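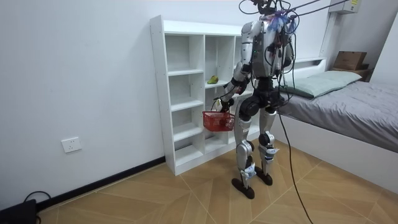
Figure 3. Tall white cubby-style shelving and small red basket with mesh-like sides, small-room setting.

3.2 Open shelving and the use of small baskets

The second part of the study considered how belongings are put away in rooms where one tall unit has to serve most storage needs. Open cubby shelving was chosen because it is common in rented rooms and student housing, and because its contents can be seen without opening a door or drawer. Figure 3 shows a unit of this type with a small plastic basket held in front of it at about knee height. The floor has a wood pattern.

Households taking part were recruited in Fidby and the neighbouring district of Prerkevero. Each was asked to keep a written record of what was stored in the unit, where it was placed and how often it was taken out. The records were kept for 16 weeks, beginning in March, and yielded 3,000 usable entries. Entries that named an item but gave no position were set aside and are not included in the results below.

Baskets were used in two distinct ways. In the first, the basket stayed in a cubby and acted as a drawer, with small items such as chargers, socks or medicines kept together inside it. In the second, the basket was a carrier: it was filled at the bed, desk or table, taken to the shelves and emptied there. Participants who used a basket as a carrier reported fewer trips across the room - a point raised most often by those with limited reach or balance - but they also reported more items left in the basket overnight.

The height of the cubby mattered more than its size. Of the entries concerning items in daily use, 78 per cent gave a position between the waist and the shoulder. The lowest row was mainly given over to shoes, spare bedding and bags. The top row held things that participants described as "put away for good", and several could not say with certainty what was there.

Earlier work by Ammann treated handled baskets and open trays as a single class of container. The present records do not support this. Trays were seldom moved once placed, whereas handled baskets changed position often and were more likely to be shared between members of the household. The two are therefore reported separately in Section 4.

Coding of the entries was carried out by Severin Rainer and checked by Ailsa Cowie against a sample of 100 records. Differences were settled by discussion, and the agreed coding guide is held by the Funatcombe office.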